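Filed under: Datasets / Food and packaging

# Surkdale Shop Packaging Notes

A small, hand-written dataset of how loose groceries are packed and sold in independent shops. It holds 200 records, one per item bought, stored as plain CSV. The notes were made in two towns, Surkdale and Undska, over one October.

## What is in each record

- `item` – what was bought, in everyday words
- `pack` – bag, box, tray, net, paper wrap or none
- `closure` – knot, tape, clip, fold, heat seal or open
- `clear` – yes or no, whether the contents can be seen without opening
- `weight_g` – kitchen scale, pack included
- `shop` – a short code, listed in `shops.csv`
- `remarks` – free text, often blank

Bags are the most common pack by a long way. A clear plastic bag is entered as `bag` with `clear` set to yes, whatever it holds. Mixed contents get one row, with the items separated by semicolons.
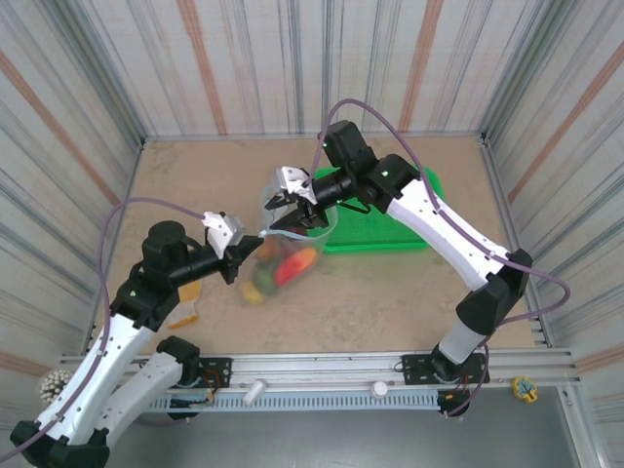 *Clear bag with mixed contents (play food).*

Paper bags with a window gave us trouble. In version 1 they were marked as clear, in version 2 they are not. If you are comparing the two versions, filter on `remarks` containing "window" first.

## Files

- `items_v2.csv` – the main table
- `shops.csv` – shop codes and towns
- `codes.txt` – allowed values for each column

All files are UTF-8. Please check this before opening them in a spreadsheet, as the Butkienė grocery entries lose their last letter otherwise.

## Known problems

Weights under 5 g are unreliable and were left blank. Oleritz, the bakery in Undska, changed its bread wrap halfway through the month, so it has two shop codes – treat them as one shop if you only care about location. Prices were noted on paper but never typed up.

The set is too small for training a classifier. It has been used for teaching column cleaning and for checking label wording.

## Licence

Free to use and change with credit to the Surkdale Shop Packaging Notes. Corrections are welcome as a plain list of row numbers and new values.

Contact the maintainers | © Surkdale Shop Packaging Notes | Back to top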